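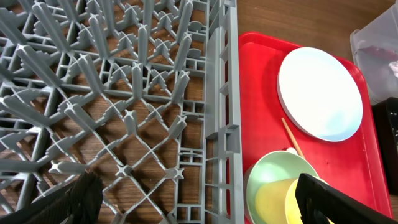
Escurreplatos gris de rejilla en rombos y, a su derecha, una bandeja roja.

Tiempo de lectura: 2 minutos

El escurreplatos se compra una vez y se mira poco. Khải Doãn lleva 4 años vendiéndolos en su tienda de Skerninbridge y calcula que despacha unos 354 al año, casi todos de plástico. La queja más común es la misma: las migas y la cal se quedan debajo, sobre la mesa.

Doãn recomienda levantarlo cada noche y pasar un paño. También aconseja vaciar los restos de comida antes de acercar los platos – una bandeja al lado sirve para eso – y dejar hueco entre una pieza y otra. 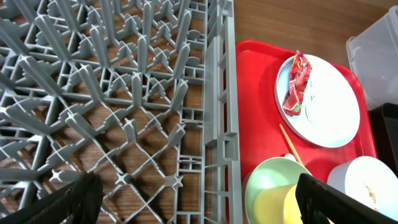 ¿Cada cuánto hay que lavar el escurreplatos?

Una vez por semana, con agua caliente, jabón y un cepillo de cerdas finas para las uniones. Si hay cal, Doãn lo deja media hora con vinagre rebajado y después lo aclara.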